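Trastlow office chair, reviewed after a fit-out's worth of sitting

By Hawi Lencho

I bought the Trastlow for $161 because the Brenine was $2,000 and my back isn't that important to me. Assembly took 43 minutes, most of them spent on the armrests, which are labelled L and L. 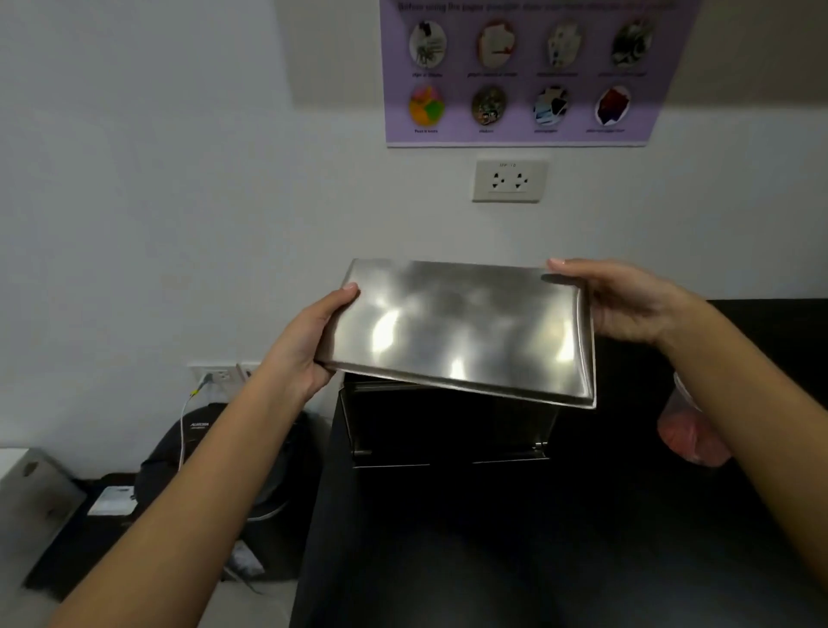 The seat is firm in the way a church is firm. By October I'd stopped noticing, or lost feeling. The lumbar support travels up and down nicely and supports the lumbar at neither end. Tilt is smooth — too smooth if you're holding tea.

The castors are the good news. They're quiet on floorboards and haven't marked a thing, even with me scooting between desk and kettle like a lazy crab.
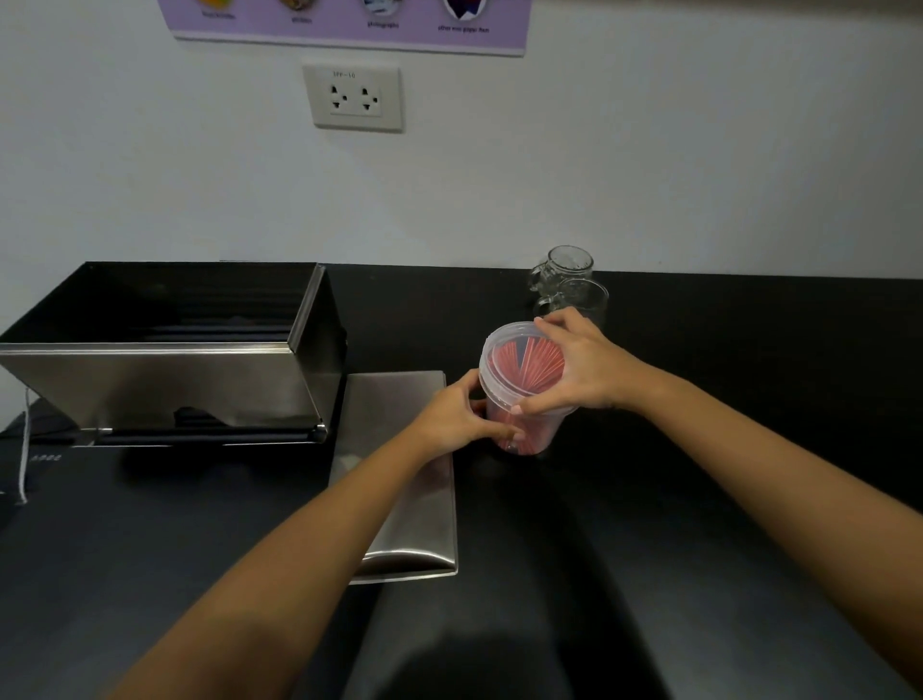 Straws in their lidded container on the black counter.

Would I buy it again? Probably, in the grey. The colour they call Oatmeal shows every biscuit. Returns close after 40 days, so sit in it early and often.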